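Why Does Ketchup Get Stuck? A Kitchen Table Science Page

Have you ever tipped a ketchup bottle over your fries and waited, and waited, and then gotten a great big splat all at once? It happens to grown-ups too (and they are usually wearing a clean shirt when it does!). Let's find out what is going on inside that bottle, and then you can try a little experiment of your own.

Some liquids, like water and milk, run the moment you tip them. Others are thick and slow, like honey or syrup, and the word for that thickness is viscosity, which you say like this: viss-KOSS-it-ee. Ketchup has a lot of it, but ketchup is also a bit of a trickster, and we will come back to that in a moment.

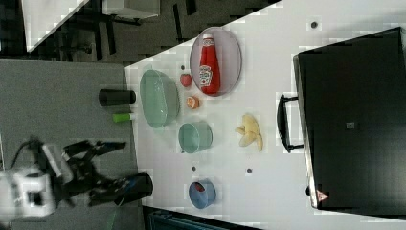
Thick foods and runny foods are hiding all over your kitchen, and many of them start out as something you wouldn't think of as a liquid at all. Take a strawberry, a banana and an orange. If you cut an orange in half, you can squeeze out juice that pours almost like water. Mash up a banana and you get a thick goo that sits in the spoon and takes its time. The red ketchup bottle lying on the oval plate holds something in between, made mostly from tomatoes cooked down until they are nice and thick.

Now for the trick. When ketchup is resting, it holds together and doesn't want to go anywhere. When you shake it, the tiny bits inside slide past each other more easily, and suddenly it flows. Scientists call this shear thinning, and paint does it too, so it spreads under the brush and then stays on the wall.

Want to try it? Put a spoonful of ketchup at the top of a plate, and tilt the plate while you count slowly to 16. How far did it slide? Now stir a fresh spoonful hard for 20 seconds, put it on a clean plate, and tilt it in just the same way. Draw both trails in your notebook, and please wipe up the table before lunch!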